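Subject: Re: [chores] Can they do real work yet?
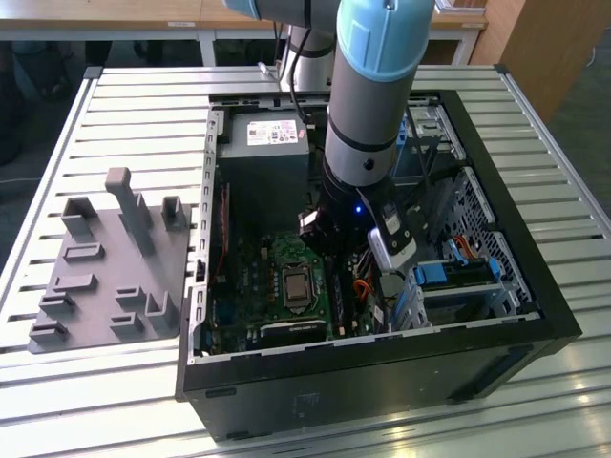
Chores List Digest, Vol 14, Issue 9

Hi all,

Replying to the message from the Kastcombe end of the list:

> I keep reading that machines are nearly ready for
> shop-floor chores. We strip old office computers at
> Kastcombe and I would hand that job over tomorrow.
> Has anyone tried it, or is it all folding towels?

Oh, I'm so glad you brought up computers! We've been at this in the Rurnangate workshop since December, and taking apart desktop towers is my favorite test of the lot (far better than towels). The tower goes on its side on the slatted table, open side up, and the arm comes in from above with a camera on its wrist. Then the fun starts — there's a motherboard, a drive cage, a power supply and wires running between them, and every maker puts things somewhere a little different.

So, can it do the job yet? Partly! Out of 50 tries at pulling a memory stick on the Mansour test list, ours got 47, and I whooped loud enough to be heard in the parking lot. Cables are another story. A SATA plug wants a pinch and a wiggle, and a loop of wire never sits the same way twice. We're at 14 out of 50 there, and a bored teenager would beat us with one hand.

The gray printed plate to the left of the tower, with all the posts and slots, has been a big help. If you do try this, print some holders early and bolt them down well. Ours slid for a week before we figured out why the numbers were so bad.

For your shop I'd keep people on the cables and screws for now and let an arm do the dull lifting out. The Dastance folks want to try drive cages next and I can't wait to see how they do. What models do you mostly get at Kastcombe? If they're all the same tower, your odds are much better than ours.

Rurnangate workshop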